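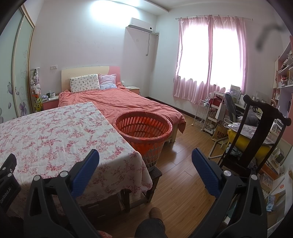
Page last modified: January 31, 2022

Caring for Household Textiles in Small Collections
Speaker notes, Lulldale Regional Museums Day
Presented on behalf of the Callidance Textile Advisory Service

Allow 25 minutes for the talk and 12 for questions. The notes are published for members who were unable to attend. Slide cues are given in brackets.

[Slide 1: Title]

Good morning, and thank you to the Lulldale Museum for the use of its hall. The Service advises small museums, historical societies and local archives on the care of cloth. Most of the enquiries we receive concern ordinary household linen: tablecloths, tea towels, pillowcases and runners. These items are offered to local collections more often than any other kind of textile, and they are frequently accepted without a plan for their storage.

[Slide 2: What arrives at the door]

A printed floral tablecloth is a typical donation. It has usually been washed many times, and it may have a worn or frayed hem. Members often ask whether such a hem should be trimmed or resewn before the cloth is catalogued. Our advice is to leave it alone. Wear is part of the record of use, and a fresh line of stitching can place strain on older cloth beside it. If loose threads are likely to catch, a strip of fine net may be tacked over them by a person trained to do so.

Pause here. Ask for a show of hands: who has received table linen in the past year?

[Slide 3: At the point of acceptance]

Record what the donor tells you on the day. The questions on the Szekeres intake form are a sound starting point: who used the item, in which room, for what occasions, and how it was laundered. Donors remember a great deal about laundering. Write down the soap, the copper, the line in the yard, and whether the cloth was starched. Starch attracts silverfish and should be noted on the front of the form, where the next person will see it.

New arrivals should be bagged and kept apart from the collection until they have been inspected along every seam and fold. Insect casings are most often found inside hems.

[Slide 4: Washing]

The Service does not recommend washing as a matter of routine. Printed colours on domestic cottons vary widely in how they behave in water, and reds are a particular concern. Test each colour separately on the reverse, in a place that will not be displayed. If any colour transfers to the blotting paper, stop and write to us. Surface dust can be removed with a low-suction vacuum through a mesh screen.

Do not use bleach, stain sticks or scented products of any kind.

[Slide 5: Folding and rolling]

Flat storage is preferred. Few of our members have drawers large enough for a full tablecloth, and rolling is an acceptable alternative. Use a tube covered in acid-free tissue, with the printed side facing outward. Where an item must be folded, pad each fold with a soft sausage of tissue and refold along different lines every December, when most collections are closed to the public.

The Jivholm storage trial compared 30 folded cloths kept with and without padding. The padded cloths showed fainter creasing at the end of the trial. Members may request the summary sheet from the Service.

Presenter to demonstrate the tissue sausage at this point. Practise beforehand, as the tissue tears easily if twisted.

[Slide 6: Display]

A tablecloth on a table looks natural to visitors, and they will touch it. If the cloth is an accessioned item, place a barrier in front of it or use a modern substitute. Line the table top with polyester film and check the corners, where the weight of the hanging cloth is carried by a small area of weave. A display period of 3 months is the limit we suggest for printed cotton, with blinds drawn outside opening hours.

[Slide 7: Declining an offer]

Some offers must be refused. A collection that holds several similar cloths, none with a recorded history, gains little from another. The letter should be courteous and prompt, and should suggest a local theatre group or school that may be glad of the material. A sample letter is included in the handout.

[Slide 8: Questions]

Handouts are on the table by the door. Tissue and cotton tape may be ordered through the Service at member rates, and order forms should be returned to the Callidance office by post or email.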